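Talgate Quilted Bedspread

Bedding > Bedspreads and Throws > Quilted

The Talgate is a one-piece quilted bedspread for everyday use. It goes over the made bed in the morning and comes off at night, or stays on as an extra layer when the room is cool. The top and the back are both cotton, with a thin polyester filling stitched between them. It is sold on its own. Pillow covers in the same fabric are listed separately under Stadley.

Sizes

Twin: 68 x 90 inches
Full/Queen: 90 x 98 inches
King: 106 x 98 inches

All sizes are measured flat, after the first wash at our workshop. The spread is rectangular with square corners. There is no elastic and there are no ties. On a standard queen frame with a 10-inch mattress, the Full/Queen size hangs 15 inches on each side. If your mattress is deeper than 14 inches, we suggest the King.

Materials

Top: 100% cotton, plain weave, printed
Back: 100% cotton, undyed
Filling: polyester
Binding: cotton tape, folded and sewn twice

The filling is light. The Talgate will not replace a winter comforter, and people who want real warmth should put it over a blanket. In summer most customers use it with a sheet and nothing else.

Patterns

The Talgate comes in four plain colors (cream, stone, slate and moss) and two prints. The plain versions are in stock all year. The prints are run in April and sold until they are gone. If the size you need is out, you can leave your email address on the order page and we will write once when it comes back.

The large-scale print is meant to be seen from the doorway. It works best with the sides hanging free, so that the motifs along the edge are not tucked out of sight. The small floral print can be tucked or left loose and looks much the same either way.

Washing

Machine wash at 30 degrees Celsius (the cold setting on most American machines). Use a mild detergent without bleach. Wash the prints separately the first time. The cotton top may shrink a little more in later washes if the water is hot, and the stitching will pucker.

Tumble dry on low or hang over two lines. One line leaves a crease down the middle that takes some ironing to get out. Iron on the back only, on medium heat.

A King size needs a large drum. If it has to be pushed in by hand and fills the drum to the top, take it to a laundromat. An overfilled machine leaves soap in the filling, and the spread dries stiff.

Do not dry clean. Do not store it damp.

Putting it on the bed

Lay the spread across the foot first and pull it up toward the head. Line up the top edge with the wall, then fold back enough to cover the pillows if you like them covered. Many people prefer to stop the spread short and stack the pillows on top. Both ways work, and the Full/Queen and King are long enough for either.

Smooth it from the middle out to the sides. Quilted cotton holds small wrinkles better than a woven throw does, so a few passes with the flat of the hand make a difference. New spreads have fold lines from the packaging. These drop out after two or three nights or one wash.

If you keep a second blanket on the bed, roll it and set it along the wall at the head. It stays within reach and gives the cushions something to lean against. The other choice is to fold it flat across the foot, but it tends to slide off a smooth top, especially if there are children or a dog in the house.

Cushions and pillows with a patterned spread

We get asked which cushions go with a printed bedspread. There is no rule. A busy spread will take more pattern than people expect, and black and white can sit beside almost any color. Plain cream cushions are the safe answer. Mixed ones look more lived in, and you can use what you already have.

Things that help:

Vary the sizes. Put the large square ones at the back and the small ones on top or in front.

Leave the middle of the spread clear if it has a large motif.

Keep one or two colors from the spread somewhere in the pile.

Covers with zippers are easier to wash than sewn ones, and cushions that live on a bed do need washing.

The bed below has a cream quilted spread with 福 characters in several colors, a folded beige blanket along the wall, and cushions in florals, leaves and zebra stripes.
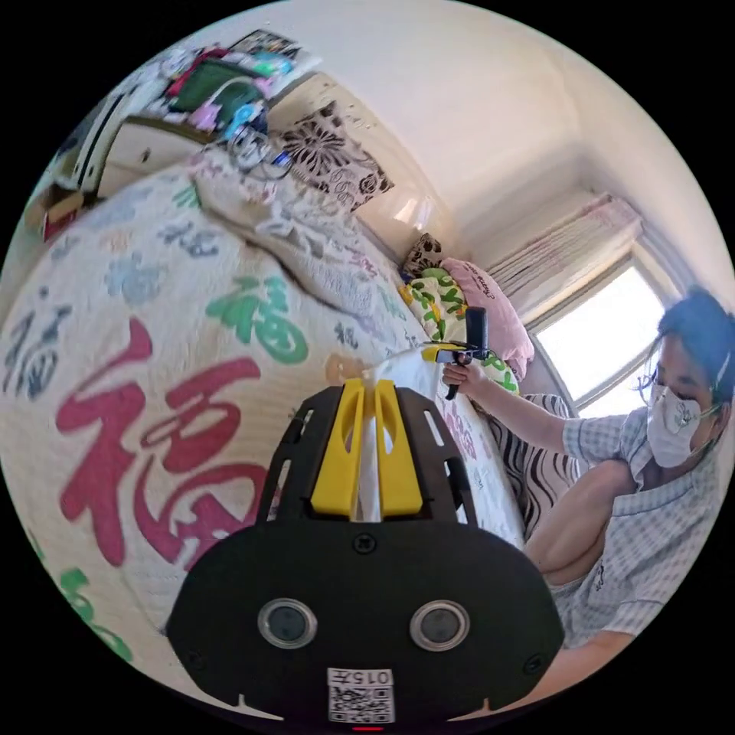 Kerttu Halonen: I have a spread with big characters like that in our guest room and the zebra cushion would have scared me off a year ago. Now I have a striped one too. My only advice is to put the pillows on last and keep them toward one end, or you lose the pattern completely. Mine has been washed 18 times (I keep a card in the linen closet) and the color is fine. The binding has come loose at one corner and I sewed it back by hand.

Poul Juhl: Does the King fit a 16-inch mattress without showing the frame? And is the back slippery? Our old one slid off every night.

Reply from the shop: The King hangs 15 inches on each side of a standard 76-inch bed, so on a 16-inch mattress you would see an inch of the mattress side. The back is plain cotton and has some grip. It slides less on a cotton sheet than on satin or microfiber.

Domnica Onu: Bought the slate in Full/Queen. Lighter than I thought from the listing, so read the part about filling. Good for spring. I went back and ordered the moss for my daughter's room.

Loose binding

A loose corner can be fixed at home with cotton thread and a short running stitch. If the binding opens within 6 months of purchase, send us a note with your order number and we will repair or replace the spread. After that we can still repair it for a flat fee, and you pay postage one way.

Shipping and returns

Spreads ship folded in a cotton bag with a drawstring. Orders placed before noon go out the same working day. Returns are accepted for 29 days if the spread is unwashed and the bag is included. Send it back in the bag, inside a box or a mailing sack. We refund the price of the spread within a week of getting it. Outgoing postage is not refunded.

Exchanges for another size are free once per order. Choose "exchange" on the return slip and write the size you want. Prints can be exchanged only while that print is in stock.

Goes with

Stadley pillow cover, standard and king
Tratside cotton blanket, twin and queen
Linen bag, large, for off-season storage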